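Home > Hand-Held Grippers > Grotero

Bevitz Grotero 2 Hand-Held Gripper, Matched Pair
Item no. 1164
In stock. Usually leaves us the next working day.
Add to cart Add to wish list Print this page

Overview Setup Care Parts Customer notes

The Grotero is the gripper you hold in your own hands, one left and one right, when you want to show a robot how a job is done and would like to do it at a normal, comfortable pace. We have been building them at Bevitz for a good while now, and this second version is the one we wish we had started with! It is sold as a matched pair, set up together on the same bench, and each gripper comes with its finger blocks fitted, its back plate mounted and its cable already plugged in at the gripper end.

Most of the mail we get isn't about what the Grotero can do (people work that out very quickly, and usually come up with something we hadn't thought of). It's about the bench: how to lay it out, what to check before a long day, and what to do when a finger starts to feel a little off. So we've put all of that on this page where you can find it again, and we've tried to write it the way we'd tell you over the phone.

What comes in the box
Left gripper and right gripper, both black, two fingers each
Triangular plates with mounting holes, fitted
Cables, one per gripper
Hex key for the finger screws
Soft brush
Ko alignment card
Printed setup sheet (the same text you are reading, more or less)

The logging box is not included. Most customers run the pair with the Timeck box, which we also stock, and the cables plug straight into it.

Setting up your bench

Give yourself more table than you think you need. The grippers themselves don't take up much room, but your elbows do, and a bench that feels fine while you're unpacking will feel awfully cramped by the middle of the afternoon. Stand where you plan to stand, hold one gripper in each hand, and swing them slowly out to both sides before you put a single thing on the table. If you bump into something, move it now.

A plain, light surface is best. A white board laid over an ordinary table does very nicely and can be swapped out when it gets too marked up. A bit of scuffing won't hurt anything. What you want to avoid is a shiny top under a bright lamp, and loose paper that slides when a finger brushes it.

Run the cables down the outside, left cable to the left and right cable to the right, and let each one hang with a relaxed loop near the wrist. Please don't tape the loop flat! We know it looks tidier. A taped cable tugs at the plug each time you reach forward, and a tired plug is the repair we see most often in this shop. Tape the cable farther down, near the floor, if you need to keep it away from your feet.

Then set out your practice pieces. We suggest something with height and something small and round, so that both the reach and the grip get a proper workout. An open metal stand is a lovely first piece: it has a rail to reach over, a gap to reach into, and legs you have to steer around with both hands. Put it toward the back of the surface and keep the small piece out front to begin with.

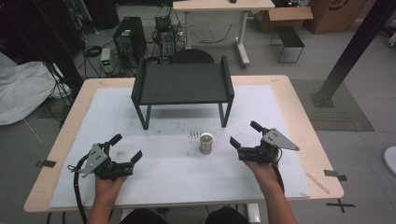
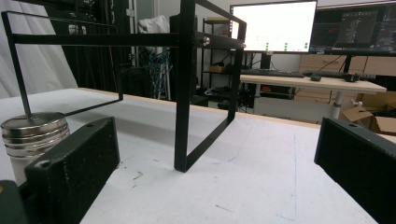
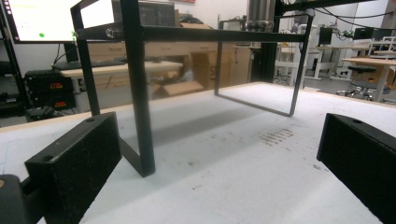

Grotero finger blocks and a black metal stand on the white work surface. The small silver can is in the first picture only.

The ten-minute check

We're calling it the 10-minute check, though once you've done it a few times it goes a good deal faster. Do it at the start of a working day and again if a gripper has been dropped.

Begin with the fingers. Open and close each gripper slowly, with nothing in it, and listen. You should hear a soft, even slide all the way. A click partway along usually means grit in the track, and a knock at the very end usually means a finger screw has backed out a touch.

Next, hold the Ko card between the fingers and close down on it gently. Both faces should meet the card flat, from one end to the other. If light shows along one edge, the block is sitting crooked. Loosen its screw half a turn, let the block settle against the card, and snug it back up. Snug, mind you, and no tighter. The hex key we supply is a short one on purpose.

Check the triangular plate on the back with your thumb. It should not shift at all. Whatever you have mounted to the plate, check that too, while you're there.

Last of all, wiggle each cable very lightly at the gripper end with the logging box switched on. If the reading for that hand jumps or drops away, stop and look at the plug before you record anything. We'd much prefer you lost a quarter of an hour than a whole afternoon of takes.

Zeroing the pair

Close both grippers fully and hold them still, then press Zero on the logging box. Open both fully, hold again, and press Span. Do both hands together. It's possible to do them one at a time, and the menu will let you, but the pair can end up disagreeing with each other by a small amount, and that is a nuisance to track down later on. If you change a finger block you'll need to zero again, even when the new block is the same kind as the old one.

Care and cleaning

The finger blocks have a slightly textured face, and that texture does a lot of quiet work, so treat it kindly. Brush it out with the soft brush at the end of the day. For anything sticky, use a cloth just barely damp with water and a drop of dish soap, wipe, and let the block air dry before closing it. No solvents, no sandpaper, no kitchen scrubber (we have seen all three, and we replaced the blocks every time).

Keep the screw holes clear. They fill up with lint in a surprisingly short time, and then the key doesn't seat and the screw head gets chewed. A wooden toothpick is the perfect tool.

The sliding track takes a tiny dab of light grease when it starts to feel dry. Wipe away the old grease first. If you can see grease after you've closed and opened the gripper a few times, you've used too much, and it will find its way onto the finger faces sooner or later.

Store the pair lying on their sides with the fingers slightly open. Coil the cables loosely and don't wrap them around the handles.

Changing a finger block

Unplug the cable. Open the gripper all the way, support the block with your free hand, and take out the screws. Keep them in a little dish, they love to roll. Lift the old block away, brush the seat clean, and set the new one in place with the textured face inward. Start every screw by hand before tightening any of them. Use the Ko card as described above, plug in, and zero both hands.

We recommend changing left and right at the same time even if just one is worn. A fresh block has noticeably more bite than an old one, and you'll feel it in your hands right away.

Spare parts
Finger block set, both hands, with screws: item no. 321
Replacement cable, single
Triangular back plate, single
Ko alignment card, pack of 2
Hex key and brush kit

Repairs

If a gripper needs more than blocks or a cable, please send us both halves of the pair, even the healthy one. We match them on the bench here before they go back to you, and we can't do that with one hand missing! Leave your own mounts on the plate if they are a bother to remove, and tuck in a note telling us what you were doing when the trouble started. Our repair bench closes for two weeks every August, so plan around that if you can.

Customer notes

"Bought the second pair after a year with the first. The new screws are a big improvement. I'd still like a longer cable on the right side."

"Took me a while to stop squeezing so hard. Fingers line up very nicely with the card. Setup sheet is chatty but everything is in it."

"One block arrived a hair crooked, fixed it with the card before lunch."

You may also need
Timeck logging box
Bench board, white
Cable clips, floor type

Page last updated Thursday, February 9, 2023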